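Written Worry Postponement and Evening Rumination in First-Year Students
Project report, Applied Psychology module
Ottó Nyitrai

1. Background

Rumination is repetitive thinking about past events or personal failings. Worry is the same kind of repetition directed at things that may happen later. Both take up attention during ordinary tasks, and both are commonly reported at bedtime. Worry postponement is a simple self-help method in which the person notes the thought when it comes up and puts off thinking about it until a fixed period later in the day. The project tested whether a written form of the method could be kept up by students without a therapist, and whether self-rated evening rumination changed over the test period.

2. Participants and setting

The project recruited 20 first-year students living in the Nalasstead residence. Students who were receiving treatment for anxiety or depression were asked not to take part. Participation was unpaid and each student signed a consent form. Data collection was completed in December, before the exam period.

3. Procedure

Each student received a pocket notebook and a one-page instruction sheet adapted from the Snorradóttir worksheet used in the module. When a repetitive thought was noticed, the student wrote it down in one line, marked it P (past) or F (future), and returned to the task in hand. At 6 p.m. the student read through the day's entries and spent a set period thinking about them or writing a next step. No entries were to be reviewed after that period.

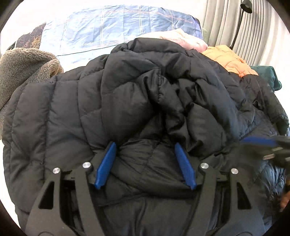 Evening rumination was rated on a scale from 0 to 10 in the Bundomum diary app before bed. The app sent one reminder at 9:30 p.m. and did not accept ratings after midnight. A missed rating was left blank. Notebooks were collected at the end, and the P and F marks were entered into a spreadsheet. The wording of entries was not analyzed, as the consent form covered only the marks and the ratings.

4. Results

The notebooks contained 1,000 marked entries. Of these, 400 were marked P and the remaining 600 were marked F. The students returned 300 valid evening ratings.

Median rumination was lower in the last third of the test period than in the first third. The change was larger for students who kept to the 6 p.m. review. Students who moved the review to later in the evening showed little change, and two of them had higher ratings at the end. Entries marked F were more often followed by a written next step than entries marked P. Several students reported that the P/F choice was hard to make when a past event was expected to have later effects, such as a failed quiz.

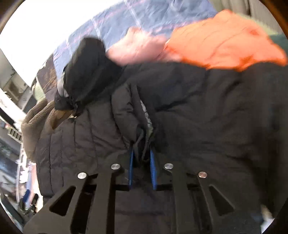
Should a thought be marked P or F if it concerns both the past and the future?
Mark it by the part that is causing the most concern at the time of writing. A failed quiz is P if the student is going over the mistakes, and F if the student is thinking about the course grade.

5. Limitations

There was no control group, so the lower ratings cannot be attributed to the method. Self-rating may also have changed with practice. The review time was not checked independently. A Vostier timer with a button log was considered for this purpose but was dropped for cost reasons.

6. Further work

A repeat should include a group that writes down thoughts but has no review period. The instruction sheet should give worked cases for the P/F choice, and the review time should be agreed with each student at the start. The blank notebook template and the rating spreadsheet are attached as Appendix A and Appendix B.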